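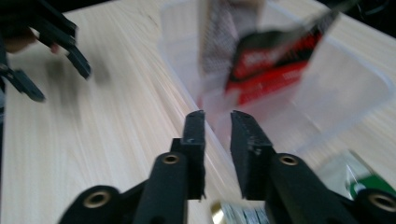
Sorting the Small Parts Store: Project Report

Group members: Raghda Hakim, Dardo Quezada, Siham Abu Hammour
Supervisor: Uzma Marwat
Submitted: Mar 23, 2019

1. Background

The parts store in the Haddadin building is shared by three year groups. Packaged items such as batteries, cable ties, fuses and adhesive pads are bought in bulk and put on open shelves. By the second term most of the packets have moved from where they started. Students told us they often opened a new packet when there was already one open on another shelf.

Our project was to find a way of storing packaged items so that a student who had not used the store before could find what they needed and put it back in the right place.

2. Method

We began by listing the stock. There were 300 packets on the shelves, and 118 of them had been opened. We grouped them by use, which took two attempts. The first grouping followed the supplier's catalogue and made little sense to anyone outside our group. The second followed the order in which items are needed in the first-year practicals.

We then compared three kinds of container: cardboard trays, cloth bags and clear plastic boxes. Each was loaded with the same mixed packets on a table, emptied and loaded again. We noted whether packets caught on the sides, whether labels could be read from standing height, and whether the container could be lifted with one hand when full.

3. Results

The cardboard trays were cheapest but bent at the corners within the first week. The bags were easy to carry and hard to search. The plastic boxes did best on all the points we tested, although blister packs with a hanging tab tended to catch on the rim. Laying these packs flat – label upwards – solved most of this but used more space.

Four first-year students tried the finished shelf. Three found every item on their list. The other looked for fuses under batteries, and we have since moved the two boxes next to each other.

4. Problems

The labels we printed first were too small. Ziad Geagea lent us a label printer for the second set. We also ran out of boxes of the right depth, so the bottom shelf still has two sizes, and they do not stack.

5. Further work

The shelf should be checked again in June, when the practicals have finished. We would like to add a card to each box showing when to reorder. The stock list is kept in the folder by the door and needs to be updated by hand.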